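Redura Opens Free Home Electrical Safety Program in Golalwood, With Check-Ups and Evening Classes Through the Winter

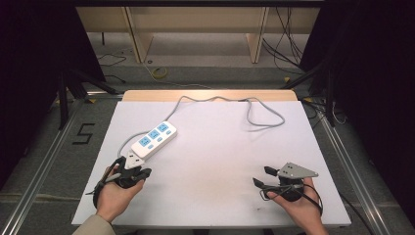 GOLALWOOD, 17 October 2026 — Redura, the household safety nonprofit that has served the Golalwood area from its offices on Nouri Street for many years now, is very happy to announce the opening of its Safe at the Wall program, a free service that will help renters and homeowners find and fix the everyday electrical problems that so many of us walk past each morning on the way to the coffee maker.

The program has two parts. The first is a home check-up, in which a licensed electrician and a trained helper visit a house or apartment, look over the outlets, cords, switches and breaker panel, and leave behind a plain written list of what should be taken care of and how soon. The second is a set of evening classes at the Redura hall, open to anyone in town, where neighbors can bring their questions and get an answer from a person who has spent a working life around wiring.

Redura has set aside money for 1,501 check-ups before the end of February, and households that need small repairs, such as a cracked cover plate or a worn outlet, can have them done during the same visit at no charge. Larger jobs will be written up so that the resident or landlord can get a fair price from a contractor of their own choosing.

"I grew up in a house where there was one good outlet in the living room and everything in our lives was plugged into it — the television, the lamp, the heater, my brother's fish tank, and a Christmas tree for a month out of the year," said Ghazal Fallahi, director of Redura. "My mother knew it wasn't right, and she worried about it, but she didn't know whom to call and she was afraid of what it would cost. I think of her every time we sit down to plan this work. We want people to be able to call us without feeling foolish, and without having to get their checkbook out first."

The idea for the program grew out of a mail survey that Redura sent to local homes last winter. The organization received 2,723 replies, far more than the staff had hoped for, and a good many of them came with long handwritten notes in the margins. People wrote about breakers that tripped whenever the microwave and the toaster were on together, about outlets so loose that a plug would slide out under its own weight, and about extension cords that had been run under a rug years ago and never thought of since. Quite a few older residents wrote that they had stopped using one room or another because they no longer trusted the wiring in it.

Many of the homes in Golalwood were built at a time when a family might own a radio, an iron and a refrigerator, and two outlets in a bedroom seemed like plenty. Those same bedrooms now hold computers, phone chargers, air purifiers, fans and, when the cold weather comes, a space heater or two. The check-up teams will spend a good part of each visit simply talking with people about what they plug in and where, and helping them move things around so that no single circuit is carrying more than it should.

While families wait for their appointments, Redura would like to share some of the advice its electricians find themselves giving most often:

Plug space heaters straight into a wall outlet, and keep them well away from curtains, bedding and furniture.

Never plug one power strip into another. If you are short on outlets in a room, ask about having one added.

Feel the cover plates on your outlets once in a while with the back of your hand. A plate that is warm to the touch should be looked at by an electrician, and the outlet left alone until then.

Keep cords out from under rugs and out of doorways, where feet and furniture will wear them down.

Throw away any cord with a cracked jacket or a bent prong, and please don't pass it along to a friend or leave it on the curb with a free sign.

Test your smoke alarms every month.

The evening classes will be held at the Redura hall in a room that seats a comfortable crowd, with coffee and something sweet at the back. Topics will include reading a breaker panel, choosing the right extension cord for the job, getting an older home ready for winter, and what renters can ask of their landlords. There is no need to sign up ahead of time, and people are welcome to come to one class or to all of them. Children are welcome too, and there will be a table with paper and crayons for those who find breaker panels less exciting than their parents do.

The work in the Urkska neighborhood will come first, as that part of town has some of the oldest houses and sent in the greatest share of the survey replies. Teams will then move on to the streets near the river and the apartment buildings downtown. Residents anywhere in Golalwood may put their names down now, though, and anyone with an urgent worry will be moved up the list wherever they happen to live.

"Please don't wait for your turn if something smells hot or you hear a buzzing in the wall," Fallahi said. "Call us that day and tell us what's going on. And if you see smoke or flames, get everybody out and call 911 from outside."

Redura is also looking for licensed electricians who can give an occasional day to the check-up teams, and for neighbors who speak a second language and would be willing to come along on visits. Training is provided, and so is lunch.

To ask for a home check-up, stop by the front desk on Nouri Street during regular office hours or call the main Redura office. Renters do not need their landlord's permission to have a check-up done, but the landlord will need to agree before any repair is made. Class schedules are posted at the hall and at the Golalwood public library.

About Redura

Redura is a nonprofit organization that helps people in Golalwood live in safer homes through free inspections, small repairs and community classes. Its work is paid for by private gifts and local grants, and its services are open to all residents regardless of income.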